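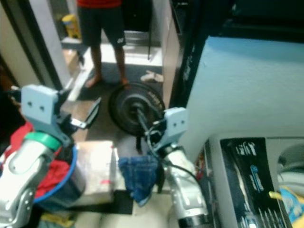 Black weight plate, with a blue basin and a cardboard box on the floor. Malabanan Room, Brevlow House, October.

Community Programs > Brevlow House > Galleries > Malabanan Room

About Programs Room Hire Galleries Contact

Malabanan Room: sorting and storage

The Malabanan Room at Brevlow House is a shared multipurpose room. It is used for home-based exercise classes, for household skills sessions and, between bookings, for the short-term storage of donated goods. The October sorting session was held on a Sunday while the room was closed to hirers. The session was organized by Ariel Pangilinan of the Programs Office, with storage planning by Rommel Catacutan.

Over several seasons, exercise equipment and household articles had come to share the same floor space. The purpose of the session was to separate the two, to return each article to a labelled place and to clear the approach to the doorway before winter programming began.

Exercise equipment

The weight plate is of the plain round type, with a raised rim and a central hub. Plates are now assigned to the lowest shelf of the equipment bay and are to be stored flat. Bars are kept separately – they should not be left leaning against cabinets or door frames. Floor mats remain in the room and may be used by any group that has booked it.

Textiles and basins

Blue denim and a red cloth were among the textiles in the room on the day. Cloths are sorted by use: those suitable for cleaning are kept with the basins, and all others go to the Gument Street centre for reuse. Basins are to be emptied after each session and stacked beneath the sink.

Boxes and packaging

Cardboard boxes in sound condition are kept for packing. Printed product boxes are flattened and recycled unless the original contents are to be returned to them. Boxes holding goods must carry a label on 2 sides, giving the name of the group and the month of arrival. Unlabelled boxes are held for 3 weeks and then opened by Programs staff.

Floor and doorway

The area in front of the doorway is a passage to the adjoining space and is to be kept clear at all times. Groups that practise barefoot are asked to place their footwear along the wall, away from the mats. Additional racks will be supplied once the Zinham shelving order has been received.

Storage limits

The revised plan allows for 100 household articles in the room at one time. Groups wishing to deposit further goods should consult the Programs Office before delivery – items left in the corridor cannot be accepted.

Enquiries regarding this gallery, including requests to reproduce photographs in newsletters or program reports, may be directed to Ariel Pangilinan through the Contact page. Questions about shelf assignments and labels should be addressed to Rommel Catacutan.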